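The Ball and the Watch
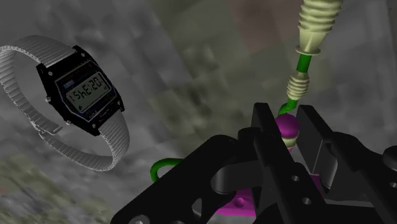

Murnon Staff Writing Club - Simulation Department

Ildikó Balogh had been steering the gripper since lunch, and by now she felt rather tenderly toward it, the way you might feel toward a big dog that had finally learned to take a biscuit politely. This was example 85, and she had promised Kornél 129 before she went home.

She let the fingers close on the magenta ball and waited. The watch lay off to the left with its band in a big open loop, and she had grown fond of that too, though the learner was supposed to leave it alone.

"You talk to it, you know," said Kornél from the next desk, not unkindly.

"I'm showing it how," she said. "My grandmother talked all the way through when she taught me to roll dough, and I can still hear her whenever I get the flour out."

He thought this over for a good long while - he was a man who gave most things a good long while - and then he pulled his chair closer to her screen.

"Go on, then," he said. "Tell it about the ball."

So she did, a little shyly at first, and kept her hand steady on the controls.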